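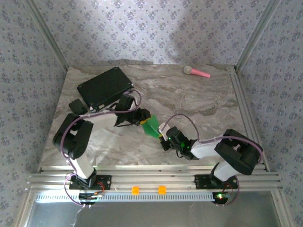 Green against a grey and white marble pattern. I could look at that pairing all day.

Wednesday, June 21, 2023

Right, kettle's on and it's too warm to do anything useful, so I'm finally writing the thread I promised about painting my kitchen green. Several of you asked, one of you asked three times (hello!), and I've been putting it off for weeks.

Some background first. The kitchen is small, faces north, and was magnolia when I moved in. It stayed magnolia for years. I used to tell visitors I was "still deciding", and they were kind enough to nod.

What pushed me was a holiday in Trurero, where we had breakfast every day in a little café with dark green walls and the wonkiest chairs you've ever sat on. I came home, stood in my own kitchen with a piece of toast, and felt thoroughly let down by it.

So I bought tester pots. Then more tester pots. If you've never shopped for green paint, do be warned that there's a green for every mood a person can have, and most of them look the same on the little card and completely different once they're up on the plaster.

My first favourite was a pale minty one. On the card it was lovely, like the inside of an old-fashioned sweet shop. On my wall it was a dentist's waiting room. I gave it a whole weekend to win me round and it didn't.

The second was a yellowy olive which I still think about. In the evening with the lamp on it was gorgeous, really rich and cosy. At eight in the morning it made the milk look off. I couldn't live with that, I have cereal most days.

The one I ended up with is by Grotel and it's a soft mid green with a good bit of grey in it. A bay leaf that's been in the jar a while, if that helps. It's the only one I liked at breakfast and at supper.

A thing I'd pass on to anyone: paint your tester on a big sheet of lining paper and leave the edges unpainted. Then you can carry it round the room and hold it up next to the cupboards, behind the kettle, down by the floor. I had mine propped on the bread bin for so long that my sister thought it was art.

And look at it in the rain! We all choose paint on a sunny Saturday and then live with it in February.

Now then, the worktop. The worktop was already there, grey and white with a marbly pattern, and I'd been planning to hate it and get rid of it. It looked so cold next to the magnolia. Next to the green it warmed up no end. I was quite cross that I'd spent so long being rude about it.

I think it's the grey in both of them that does it. I've no training in this whatsoever, I just stood there squinting, but if your worktop has a cool grey vein in it then a green with a bit of grey seems to sit very happily alongside. The brighter greens all looked as if they'd wandered in from another house.

Money, as I know people like to know. I'd put by £400 for the whole job and I came in at £334, which has never happened to me before and I don't suppose will happen again. The paint was the biggest part of it. Do your sums on two coats, then assume you'll want a third over the magnolia, and buy the bigger tin.

The tiles behind the cooker were my one proper treat. They're cream, by Cerkik, with a slightly uneven edge, and I found the last boxes in the end-of-line corner at Durán for £149. I carried them to the car in a state of high excitement and then sat there wondering how on earth you put up tiles.

(You go slowly, with spacers, and you have a biscuit when it goes wrong. I took one row down and did it again. The row that's slightly off is behind the toaster now and there it shall stay.)

Someone asked whether I washed the walls first. I did, and I'm ever so glad. Kitchen walls have a sort of film on them from years of frying and you don't notice until you've got a sponge in your hand. Sugar soap, warm water, rinse, leave overnight. It's a dull evening's work but put the radio on.

Someone else asked about the ceiling. I left it white. I did think about taking the green all the way over, as they had in the café, but it's a low ceiling and I'm a nervous person.

Cupboard doors: also left alone for now. They're an off-white and perfectly sound. I've changed the handles to plain brass ones and that's made far more difference than it had any right to. My hands smell faintly of pennies but I'm told that passes.

What I'd do differently. I'd have taken the shelf down and painted behind it properly. I went round it with a small brush and a lot of optimism, and there's a magnolia line if you're very short or sitting on the floor. The dog knows.

I'd also not start at four in the afternoon. Supper that night was crackers.

The bit I wasn't expecting is how it's changed the rest of what I pick up. I've become a person who looks at a green mug in a charity shop for a full five minutes. I've got green napkins, a green washing-up bowl, and a jug that I swore was green in the shop and is very much blue at home. I'm keeping it. It's a good jug.

A few of you have been worried about going off it. I can only say I've had mine since the spring and I still put my head round the door just to look at it. And it's paint, isn't it? If I wake up one day and can't bear it, that's one weekend and another tin.

For anyone renting, a friend did the same sort of thing with a big piece of green fabric hung over a dull wall on a curtain pole, and it's lovely. Softens the sound of the room as well. She spent £40 all in, and it'll go with her when she moves.

Next up is the hall, which is a colour I can only describe as plaster (the sticking sort). I'm leaning towards a dusty pink but I've got no faith in myself, so the lining paper is coming out again in July and I'll report back.

Do send me your greens in the meantime! Kitchens, front doors, sheds, I'm not fussy. And if anyone has ever got brass handles to stop smelling of pennies, I'd be very grateful to hear how.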